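Kirkine simulation kit review: progress report
Wednesday, January 17, 2018

Hi all, time for another update on the Kirkine kit, and I've got more to say than last time (sorry in advance). The short version is that I still like it, and I'd like to keep the trial license through June if the budget can stand it.

Installation went fine on the big workstation and badly on my laptop, so I've given up on the laptop. The arm model loads fast now that Isetti sent over the patch, and the joint sliders finally stop where they should. I've been using the block-handling lesson for most of my testing, mainly because it's the one the Tirnadville training center wants to start with.

I ran 200 pick-and-place attempts with the default settings and 188 of them finished without a dropped block. Pretty good! The misses were nearly all on blocks that sat turned at an odd angle, and I want to try those again with a slower approach before I blame the software.

My gripes are the same as before. The manual skips the whole part about saving a custom layout, and the camera view jumps back to its starting point every time you reset the room. Support at Isetti does answer, usually the next morning, and they say the camera thing is on their list.

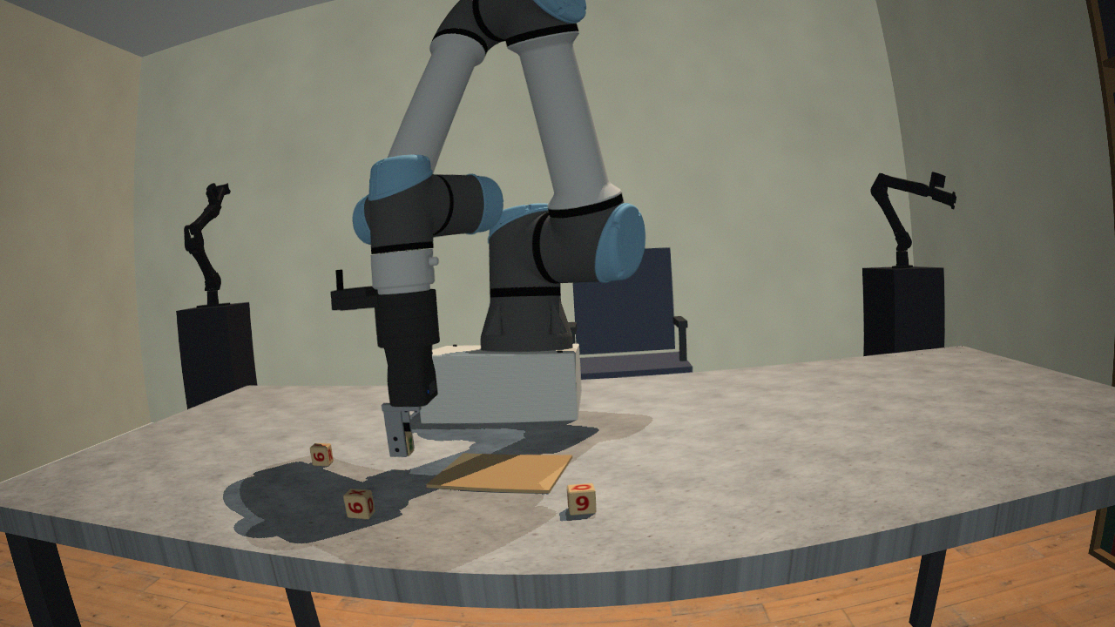

Kirkine block-handling lesson, arm with a block in the gripper and three cubes with red characters on the table.

On money: a single seat is $299, and the classroom package with the Yüksel lesson add-on comes to $3357. I haven't opened the add-on yet, so please don't sign anything for it on my say-so. It's next on my list, along with the slower approach runs and a second go at that custom layout.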